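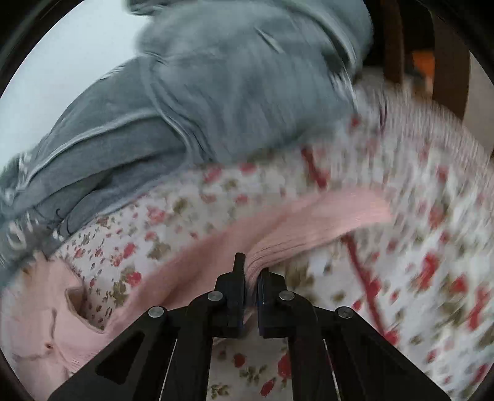
I have sat through a lot of budget meetings about robots now, and my one big gripe is that everyone wants to talk about the arm. How far does it reach, how much does it lift, does it come in white? Meanwhile the line for hand-held grippers, the bit that gets people folding and sorting real clothes so there's something to learn from, sits at the bottom of the spreadsheet with a question mark beside it.

I think that's backwards, and I'll happily bore anyone in Brullville who'll listen. When we priced ours up in May we had two quotes. Vedberg wanted $947 a unit and Mohamedi wanted $799, and of course the whole room leaned toward the cheaper one (I did too, I'm no saint). Then Elis Llewellyn asked what replacement finger pads cost, and we all went a bit quiet. Mohamedi sold them only as a full set, at $251 a go! Get through one set and your bargain is the dearer tool, before you've even paid freight.

So my favourite rule now is to budget for the wearing-out bits first. Pads, screws, batteries, whatever rubs against a jumper all day. Knitwear is a good test, by the way. A ribbed cuff bunches up between the fingers in a way a nice flat tea towel never will, and if your trial is all tea towels you'll buy the wrong thing and feel very pleased with yourself until winter.

The other thing I'd fight for is a spare. Fadia, our laundry project, started with two units when the plan said one, and I copped some grumbling over that. Fair enough, it's real money. But you're paying people for their time too, and I'd much sooner have a gripper sitting on the shelf than a person sitting in a chair waiting for a courier.

Would I put off buying the arm to pay for all this? Yep, by a whole budget year if I had to. The arm will still be in the catalogue, and it'll probably come in more colours by then.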